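# Gripper arm, part four: simulation before filament

It's December and the garage is too cold to print anything that stays stuck to the bed, so most of this month's progress on the arm has been on the computer. I'm fine with that. I was overdue to stop guessing at finger shapes and test them properly.

For anyone who missed the earlier posts, the arm is a small desktop one that I'm building on the end of the workbench. I call it Cuken, which was the first folder name I typed and it stuck. The base and shoulder are done. The elbow works but has some slop. The gripper has been the slow part, and I've thrown out more fingers than I want to add up.

The simulator I settled on is called Imer. I tried Zarei first and liked the menus better, but its contact handling gave me trouble with small parts. Things would sink into the table a little and then pop out sideways. Imer is slower on my machine and the docs skip a lot, but objects sit where you put them.

Getting the gripper model in took two evenings. My CAD files were in millimeters and the simulator wanted meters, so the first import gave me a finger 1000 times too big. I spent a while looking at a black screen before I worked out that I was inside it. After that I had to redo the collision shapes by hand – the automatic ones filled in the space between the fingers, and the gripper behaved like a solid brick.

I left the view attached to the wrist, looking down past the fingers. On the real arm that's where I want to put the little USB camera, and I'd like to know early what the fingers are going to block. 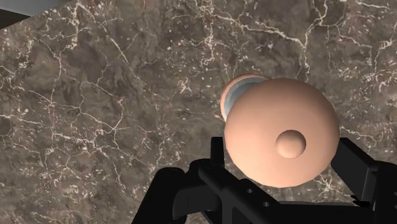 Round things are the hard case for me. A box gives you two flat sides to push on and doesn't care much if you're off center. A ball or a knob touches flat fingers at one point per side, and if the two points don't line up it rolls out. I ran the same grasp 300 times overnight with the start position shifted a little each time, and the arm got 139 of them. That's less than half, and I'd been feeling pretty good about the design before I looked at the log.

Most of the misses had the same cause. The fingers were closing too high, above the widest part of the object, so the squeeze pushed it down and away. I had set the approach height by eye. I lowered it and ran a short batch, and that looked better, but I haven't done another full overnight run yet.

I also changed the friction value, which I should have looked up in the first place. I had left it at the default, and that was a lot grippier than bare printed plastic. For now I've set it low on purpose. If the grasp works with slippery fingers it should work with the rubber pads I plan to glue on.

Lech Rutkowska from the Trukholm workshop looked over my finger drawings last week and thinks I should cut a shallow V into the inside faces. That gives four contact points on a round object in place of two. He's used the same idea on a jig for drilling dowels. I'm going to model it both ways, V running up and down and V running across, and see which one hurts the box grasps less.

Things left to do before I print anything:

- Model the V-cut fingers and rerun the overnight batch
- Add the rubber pads as a separate part so I can swap the friction value
- Move the wire channel, which currently comes out right where a screw head goes
- Tighten the elbow (still)

I have part of a spool of black PETG left, and I think that covers one pair of fingers and maybe a spare. The space heater is going out to the garage once the V-cut runs are finished, and I'll post the settings file then for the people who asked about the collision shapes.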